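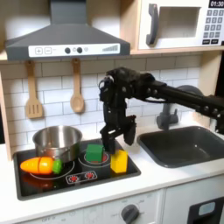
Play kitchen testers wanted, Villanueva

Every toy kitchen on the market claims to teach something. Sharing, counting, healthy eating, one even promises "executive function." We have read a lot of these claims and believe very few of them. Clivari is a small consumer review, paid for by subscribers, and we are looking for households willing to live with a play kitchen for 14 days and tell us what really got used.

We want adults with at least one child between three and six at home. Grandparents count. So do home daycare providers, as long as parents have signed off. You do not need to like toy kitchens. If you think a saucepan from your own cupboard does the same job for free, apply anyway, and say so on the form.

What you would do

Keep a short diary, a few lines a day. We ask which pieces came out, which went missing, and who put them away. Write down the dull days too. In our last round a lot of diaries said "played happily," and we could do nothing with that. Tell us the carrot spent the week under the couch. Tell us if the sink was used only for parking cars.

We also want to know about the counter height, the hooks for the spoons, whether a pan sits flat on the pretend burners, and how long it takes to wipe the thing down after real yogurt has been near it. Makers rarely mention cleaning.

At the end there is a phone call with Soledad Escobar, who runs the testing and will ask you to be blunt.

What you get

$100, paid by check after the call. Last round we had 246 applicants for far fewer spots, so please don't plan your month around it. You do not keep the kitchen. It goes back to us and on to the next home. We have found that people are kinder to a toy they get for free, and kind reviews are already easy to find.

Who should not apply

Anyone who works for a toy maker or store, or who gets paid to post about toys. That includes Ullmont and Pundia, whose kitchens are both in this round. Homes with children under three are also out because of the small food pieces.

How to apply

Write to Unai Valcárcel at Clivari, P.O. Box 1386, Villanueva, or pick up a form at our front desk. Give the ages of the children, the floor space you have, and one toy you regret buying. Applications close 31st July. We will answer everyone, though a "no" may be short.

14 shares | 3 comments

We use cookies to remember your settings. Accept | Manage choices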